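# Hallway makeover, the shoe corner

Hi again! So this is the gallery for the last stretch of the hallway project, and I'm going to warn you now that it's mostly me talking about shoes. We moved into the place on Krajewska in August with more than 40 boxes, and the shoes went straight into a heap by the front door and stayed there. Every morning somebody was hopping on one foot looking for the other sneaker (me, usually).

I looked at a lot of racks before I settled on one. The big cabinet I wanted was 179 dollars and way too deep for our hall, and my sister Nuria Echevarría kept telling me to get something open so things could air out. She was right, and she's been very gracious about it, meaning she has mentioned it only every time she visits.

## What I was after

My list was pretty short. I wanted two levels, something light enough to drag out when I sweep, and bars instead of solid shelves, so the sand and grit fall through onto the floor where I can get at them. Our last one had flat shelves and oh my gosh, the dirt that lived in there! I also wanted black on it somewhere to go with the coat hooks.

The Skarkley one came close but it was too wide, and it would have blocked the closet door by 6 inches. I went with the Endau, and I put it together one evening after the kids were down. I started late and finished at 2115, which my husband wrote on the box in his best military time.

## The rack

Two tiers, black arched ends and shiny chrome bars all the way across, with a black shoe on the lower level, over toward the right. I love how the bars catch the light!

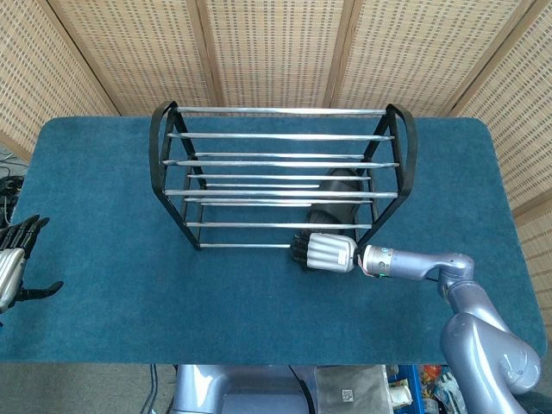
## Who goes where

Kids on the bottom, grown-ups on top, and rain boots stay on the mat because they're too tall anyway. Heels hook over the back bar pretty nicely if you tip the toes down. Flats are a little trickier on bars, so mine go in sideways.

Next up is the bench! I've got my eye on one from Flirnton with a lift-up lid, and I still need to measure under the window before I order it. If you have that bench, please tell me whether the lid slams.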